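The table saga, part whatever

So we have a table again! If you read my November post you'll know we'd been managing without one, eating off our knees and doing anything fiddly on the floor, which my back has not forgiven me for.

I'd gone round and round on what to get. The room is long and thin, and every table I liked in the shops was far too wide, so you'd have been shuffling past it sideways with your tea. Then Gemma Piras (she of the Bralard armchair) sent me a listing for a long narrow one in pale mint green, going for 90 quid, collection only. I messaged within 12 minutes. I have never been so quick about anything in my life.

Getting it home was less fun. It would not go in my car, whichever way we tipped it, and in the end Gemma's neighbour Heiðrún Egilsson turned up with her van and had it in and strapped down before I'd finished apologising. Then up the stairs, 19 of them, with a turn in the middle. I'm saying no more about the turn.

I did worry about the colour. Mint can go a bit dentist's waiting room, can't it? But with the dark metal legs and the light floor I think it looks lovely, sort of fresh without shouting at you. The top's smooth and matte, with a thin paler edging along the front, and I keep running my hand over it when I walk by. The floor could do with some love, mind. I'd stopped noticing the scuffs on the parquet until there was something nice standing on it, and now they're all I see. I've got half a tin of Cedora floor polish somewhere, so that's my next job.

Still no decision on chairs. Benches would tuck under better but my mum hates a bench, and she's coming for lunch soon. Opinions please!

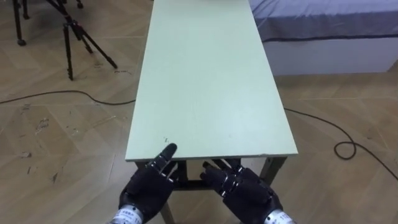

The new table, mint green and still bare on top.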